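Teaching by Glove: Remote-Control Demonstrations for a Two-Armed Kitchen Robot
Project report, second-year robotics module
Guilan Jin, Satish Shenoy, Thandeka Mabuza
Supervisor: Rupert Mayrhofer
Submitted 07/09/2026

1. What we set out to do

Our plan was to teach a simulated robot to move fruit between a tray and a bowl by doing it ourselves, by remote control, until it could copy us. The plan contained the word "simply" in three places. Rupert circled all of them in February and we left them in out of pride.

The software we used, Zidby, runs a kitchen in simulation. One person wears a tracked glove and holds a controller in the other hand, and the two arms follow. Every attempt is saved as a demonstration, which the learning program (Šimek, written by last year's group and documented by no one) then tries to imitate.

2. Collecting the demonstrations

We recorded 889 attempts and kept 800. The other 89 were thrown out for reasons including dropped fruit, a frozen glove and Satish answering his phone with it on.

Sessions were split between the three of us, which was a mistake we only noticed afterwards. Guilan is careful and slow. Thandeka goes straight at the fruit. Satish pauses before every grasp, and the trained robot now does the same, at length, even where there is nothing to grasp. The first 300 demonstrations were nearly all his.

The operator sees the kitchen from above on a flat screen, and this caused most of our trouble. Depth is hard to judge. You lower the arm until you are sure it has reached the pear, close the gripper, and find you have picked up some air with great precision. We added a soft buzz in the controller on contact, and the attempts got shorter.

3. Two hands, one operator

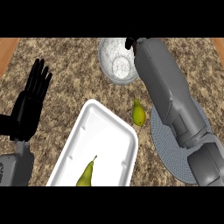
Driving both arms at once is a skill we did not have and only partly acquired. Most of us ended up parking one arm and working with the other, so the parked arm learned very little apart from how to stay parked. Vlastimil Vlček from the Flulldale lab suggested giving one arm to each of two people. We tried it for an afternoon. The arms met over the worktop – twice – and we went back to one operator.

4. Results

We ran 225 test trials with the pears starting in new positions. The robot did well when they lay close to where we had usually put them and poorly when they did not. Turning a pear round so that its stem faced the other way was enough to confuse it.

5. If we did it again

We would shuffle the operators from the first day, vary the starting positions on purpose and write down who recorded what. We would also ask for the glove in a second size, as the present one fits only Thandeka.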